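Undunness Household Textile Wash Log: data card

Version 4, compiled by Abelardo Durán
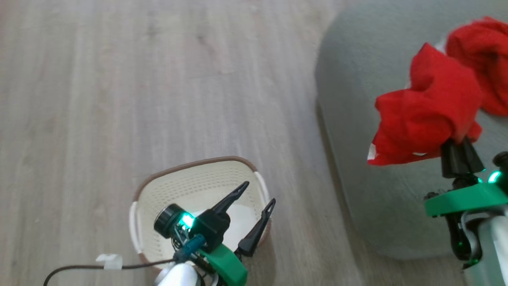 Summary

Undunness is a table of domestic wash records kept by households in Warville and Clotent. Each row describes one item in one wash: what the item was, what it was made of, how it was washed and dried, and how its colour and size compared with the previous entry. The table has 3087 rows. It is intended for work on dye loss and shrinkage under ordinary home conditions, where loads are mixed and instructions are not always followed.

Laboratory wash tests already cover the controlled case. Anyone who needs fixed water hardness or a standard detergent should use those instead.

Files

washes.csv: the main table, one row per item per wash
items.csv: one row per item, with fibre content and purchase details where known
households.csv: water source, machine type, usual detergent form
codes.txt: meanings of all coded values
changes.txt: differences between versions

All files are UTF-8, comma separated, with a header row. Missing values are left blank. Versions 1 and 2 used -9 for missing and should not be merged with later ones without conversion.

Fields in washes.csv

item_id: matches items.csv
house_id: matches households.csv
wash_no: running number for that item, starting at 1
temp_set: temperature selected on the machine, in degrees Celsius
spin_set: spin speed selected, in revolutions per minute
load_class: small, half, full or over
det_form: powder, liquid, capsule or none
dry_method: line, rack, radiator, tumble or flat
shade: reading against the Ojeda card, 1 to 12, where 1 is unfaded
width_mm, length_mm: measured after drying, unstretched
bleed: yes if colour was seen on another item in the same load
note: free text

temp_set is the dial or display value. It was not checked against the water in the drum, and older machines may run well below it.

The Ojeda card

Shade was read by eye against a printed card of 12 steps. There is a separate card for red, blue, green, black and brown. Readings were taken by a window between ten in the morning and two in the afternoon, with the item dry and unironed. Patterned items were read on the largest area of a single colour, and that area is named in the note field of the first entry.

The red card was reprinted during version 3 after the first printing was found to be too orange at steps 5 to 8. Rows read against the first printing have been converted using the table in codes.txt. The original reading is kept in shade_raw, a field that is blank everywhere else. Conversion is poor at step 6, where two original steps map to one.

Collection

Households entered results on paper sheets, which were typed up twice and compared. Where the two versions disagreed, the sheet was checked again. Sheets that could not be read were dropped. Item numbers were written on cotton tape and sewn into a seam or hem.

New items were measured before their first wash. Items already in use when they joined have joined_used set to yes in items.csv, and their wash_no counts only recorded washes.

Known problems

Towels and tea cloths are over-represented. Wool is scarce, and most wool rows come from Clotent.

Households in Clotent have hard water and those in Warville mostly soft, so place and water hardness cannot be separated in this data.

Length readings for knitted items vary with how the item was laid out. Use width where possible.

bleed is under-reported in dark loads. A value of no means only that nothing was noticed.

Drying on a radiator was recorded as rack in version 1. It could not be corrected.

Fibre content was copied from the care label. Where the label had been cut out or had faded, fibre_src is set to guess.

Suggested use

Split by item or by household, never by row. Successive washes of one item are closely related, and a random split will give results that look far better than they are. For shrinkage, drop items with joined_used set to yes. The checks in our own report used the first 3000 rows in file order; the remaining 87 were added after it was written.

Privacy

Household names and addresses are not included. The note field was read through and personal details removed.

Corrections

Send corrections to Abelardo Durán with the item_id and wash_no of each affected row. Accepted changes are listed in changes.txt. The next version is planned for May.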